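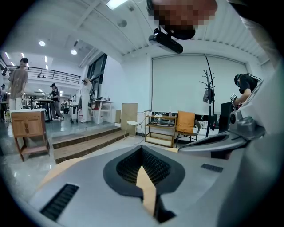
How long should you leave sourdough starter in the fridge before you feed it again? A week is fine, two is usually fine as well, and after that you just need a bit of patience and a few extra feeds to get it lively again.

I get asked this more than anything else, so it may as well go at the top of the newsletter for once. Hello, by the way! It's Sep 3, 2022, I'm back from my holidays, and my own starter spent the whole of that time at the back of the fridge behind a jar of gherkins. It had a layer of grey liquid on top when I took it out and it smelled like nail varnish remover. I poured the liquid off, kept a spoonful of what was underneath and gave it 50 grams of flour and 50 grams of water. Then I left it on the worktop and went to unpack.

The first day it did very little. A few sad bubbles round the edge. I fed it again before bed, and by the following teatime it had doubled and smelled of yoghurt, and I was so pleased I made pancakes with the leftovers (bit of sugar, one egg, splash of milk, very good with plums).

If yours has pink or orange streaks in it, or anything furry, please bin it and start again. The grey liquid is only a sign that it's hungry. Some people stir it back in, and you can, but I find the bread comes out sharper than my lot like it.

Now, flour. I've moved over to the stoneground white from Gurnano, which I've been buying in the big paper sacks because I go through so much of it. It drinks more water than the supermarket stuff – start with your usual amount and keep a little back in a jug for if the dough feels tight. I was cross with it for the first few loaves and now I wouldn't go back. Their wholemeal I'm less sure about. I had one sack that was lovely and one that made bricks, so I'm going to try it again in January when I do my seeded loaf and see which it was, the flour or me.

A few of you wrote in after the last newsletter about loaves going flat in the oven. Most of the time I think it's the warm kitchen. We had some very hot afternoons this summer and a dough that takes eight hours in spring can be done in half that. Watch the dough and forget the clock, as far as you can. Poke it with a floury finger: if the dent springs straight back it wants longer, if it creeps back slowly it's ready, and if it stays put you've gone past it. Tip it in an oiled tin with some olives and call it focaccia. I've done that more often than I'd like to say.

The Horinholm bread swap is on again this autumn, same hall, same trestle tables. Bring a loaf, take a loaf. Last year I went home with a rye and caraway thing that I'm still thinking about, and I'd love whoever baked it to come back. There'll be tea, and jars of starter for anyone who wants to get going. Bring a clean jar with a lid if you can, one with a bit of room in it!

And I've got 13 places left on the beginners' morning at the Drolletti tearoom. We mix, fold and shape, and you take your dough home to bake the next day. Aprons are provided but wear shoes you don't mind getting flour on – mine have never recovered.

Next time: scoring, what blade I use, and why my loaves kept opening up on the wrong side for most of last winter. Send your questions in the usual way and I'll get to as many as I can.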